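Femevel Forums > Desktop Software > Windows 10

Topic: Kimport sync agent keeps running after I close it

brasshinge
21 Nov 2020
Posts: 14

I installed Kimport to pull files off my old drive. It did that fine. I closed the window, went to make lunch, and came back to the fan going full blast. Task Manager shows kimport_agent still sitting there. I never told it to start with Windows but it does that too. The settings page says "background helper improves import speed." Improves it compared to what? I'm not importing anything.

Has anyone turned this off without breaking the program?

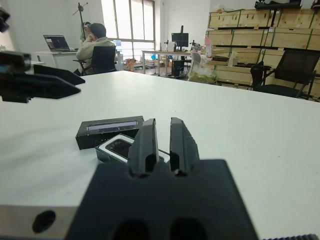

I did uncheck "Launch at sign-in" and it came back after the next update. So either the box does nothing or the update resets it. Version is 8, the free one.

mulletproof
Posts: 3407

The update resets it. Same thing happened in version 7 and they said it was fixed. Go to Task Manager, Startup tab, right click the agent, Disable. That one sticks, at least on my two machines.

dot_matrix_dan
Posts: 1471

I wouldn't bother. The agent hardly uses anything when it's idle. People see a name they don't know in Task Manager and blame it for the fan. Did you check what was using the CPU, or did you only see that it was in the list?

brasshinge

I sorted by CPU. It was at the top. I ended the task and the fan went quiet a minute later.

dot_matrix_dan

Could still be the indexer. You just copied a whole drive over, so Windows is going to index all of it. Ending one task and hearing the fan drop doesn't prove much.

mulletproof

Oh come on. He sorted the column. How much proof do you want?

dot_matrix_dan

More than one try. Leave it disabled for a day, then turn it back on for a day. I've read a lot of "this app ate my laptop" threads and half of them were a dusty fan.

quillfeather

Can I ask why anyone trusts this thing in the first place? I used Prenodetti for the same job. No agent, no account, you open it and it copies and you close it. Slower, sure. The Kimport people claim theirs is "up to" a lot faster and I have never seen them say on what hardware.
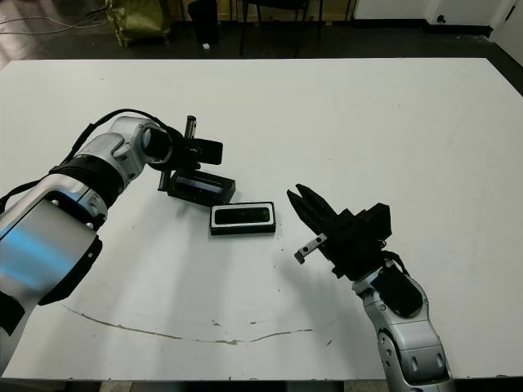 Also, read the license for the free version. There's a line saying the helper may "check for relevant content." I don't know what that means and I doubt they want me to.

mulletproof

Prenodetti skipped every file with a long path name when I tried it, and didn't tell me. I'll take a noisy fan over missing files.

quillfeather

It writes them to a log.

mulletproof

A log in a hidden folder. Great.

brasshinge

OK, disabled it from the Startup tab and rebooted. The agent is gone from the list. Kimport still opens, but now it nags me with a yellow bar that says "Helper not running, some features may be limited." Doesn't say which features.

tinroofpete

Scheduled imports and the tray icon. That's all I ever lost. Check Task Scheduler as well, there's an entry called Brunner Update that belongs to it. Brunner is the outfit that wrote the updater. If you leave that one on, expect the agent to show up again.

dot_matrix_dan

Careful with that. Turn off the updater and you don't get security fixes either.

tinroofpete

You can run it by hand from the Help menu. I do it once a month, last time was March if I'm being truthful.

brasshinge

Found the Brunner entry and turned it off. It was set to run every hour, for a program I use twice a year. I'll leave it like this for the week and then switch it back on for a day to keep Dan happy.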